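Module 4: Robots in the Workshop
Handout 6. Preparation for the visit to the Kistport Automation Centre
Module leader: Anjani Hartono
Demonstrator at Kistport: Tala Hijazi

Purpose of the visit

The September visit forms part of the assessed work for this module. Students will attend one demonstration of a two-armed robot handling hand tools, followed by a period of open questions. The visit report carries 100 marks and should be read together with the marking scheme in Handout 2.

Students are expected to have read Chapters 3 and 5 of the course reader before the day. Those who missed the lecture on joint types should also look again at the notes for Week 2, as the demonstrator will use these terms without defining them.

Arrangements on the day

The group will meet at the main entrance of Kistport at 9 a.m. Student cards must be shown at the desk. Bags and coats are to be left in the lockers on the ground floor. Long hair should be tied back and loose scarves removed before entering the demonstration area.

Students must stay behind the marked line while the arms are powered, including during pauses. An arm that is standing still may still be under power. Questions should be held until the demonstrator invites them.

The demonstration

The task to be shown is known at the centre as the Sonevau task. The robot is asked to take a named tool from a pegboard, place it on the table, and later return it to its place. The task was chosen for teaching because it brings together several topics from the first half of the module: reach, grasp, clearance and the sharing of a workspace between two arms.
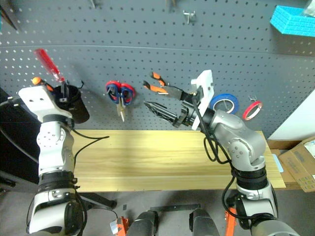 Figure 1. The two arms at the pegboard, with scissors, pliers and rolls of tape on the wall behind the table.

Three points should be kept in mind when studying Figure 1.

First, the tools differ greatly in shape. The scissors hang with their blades downward and their handle loops spread, whereas the pliers lie at an angle with the handles open. A grasp that suits one will not necessarily suit the other. Students should consider where on each tool the long, tapered fingers of the right gripper might best close.

Second, the screwdriver stands in a holder and leans to one side. Compare the movement needed to draw a tool out of a holder with the movement needed to lift one off a hook. The direction of the first few centimetres of travel matters in both cases.

Third, each arm carries its own cabling, and on the right arm a cable forms a loop over the table. Cables limit how far a wrist may turn and can catch on nearby objects. This subject was treated only briefly in lectures and will be taken up again in the Ginting seminar after the visit.

Observation record

During the demonstration, each student should keep a written record under the following headings:

Tool requested
Arm used
Direction of approach
Point of grasp
Result of the attempt
Any action taken by the demonstrator

Failed attempts must be recorded as fully as successful ones. Photographs may be taken only with the agreement of Ms Hijazi.

The report

The report should open with a summary of no more than 200 words. The main part should discuss one tool in detail and suggest one change to the layout of the board, with reasons. Sketches may be drawn by hand, provided that they are labelled. Reports are to be handed in at Room 289 with the usual cover sheet.

Further reading

Course reader, Chapter 6, "Grasping and Release"
Nirkoletti laboratory notes, Part 2, "Two Arms in One Workspace"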